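Célula Pusero — preparação e cuidados antes de correr a tarefa
Apontamentos da aula 3, Thoa Đỗ

Antes de ligar: paragem de emergência à mão, zona da mesa livre, ninguém entre os braços. Arranque sempre pela base, só depois os braços, só depois as mãos. Esperar 20 segundos entre cada passo. Se der erro 3493 é comunicação com o pulso — desligar, reapertar a ficha, voltar ao início. 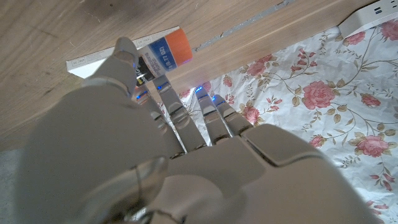
Câmara do pulso: verificar foco e exposição com a mão já estendida, nunca em repouso. Limpar a lente com pano seco. Gravar o perfil no Cletar com o nome da célula, senão perde-se no reinicio.

Cabos. Folga suficiente para a rotação completa do pulso, mas sem laços que apanhem o cotovelo. Testar um braço de cada vez, velocidade baixa. Ver também o que fica debaixo da mesa.

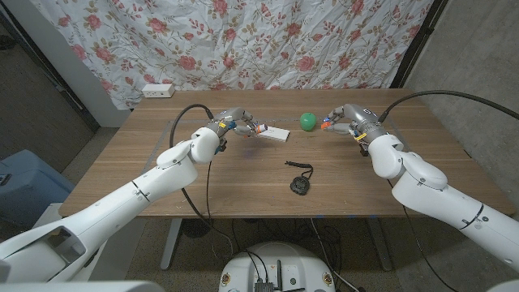 Fig. 2 — Objeto na mão esquerda, mão direita aberta junto à bola verde.

Passagem entre mãos: é aqui que se nota a calibração má. Se as pontas dos dedos chocam, corrigir o desvio em altura primeiro e so depois o lateral. Máximo 2 mm por ajuste. Apontar tudo na folha.

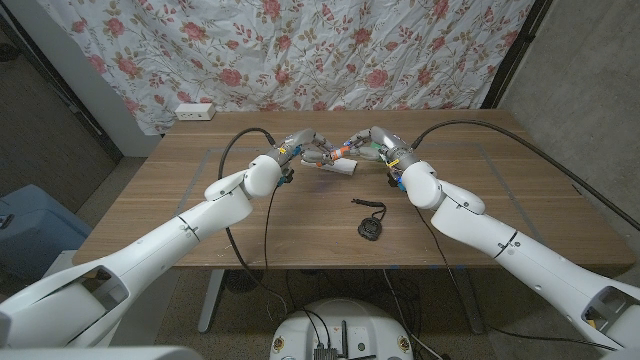 Fig. 3 — As duas mãos no objeto branco, logo acima do tampo.

Força de aperto: começar no mínimo, subir um nível de cada vez. Não compensar com força um erro de posição (erro clássico no exercício Alach).
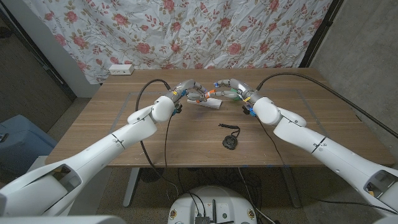 Manutenção: juntas dos dedos e fichas dos pulsos em cada turno, parafusos da base uma vez por mês. Última revisão completa em janeiro. Para a próxima aula: trazer a folha de desvios preenchida, 3 repetições por mão.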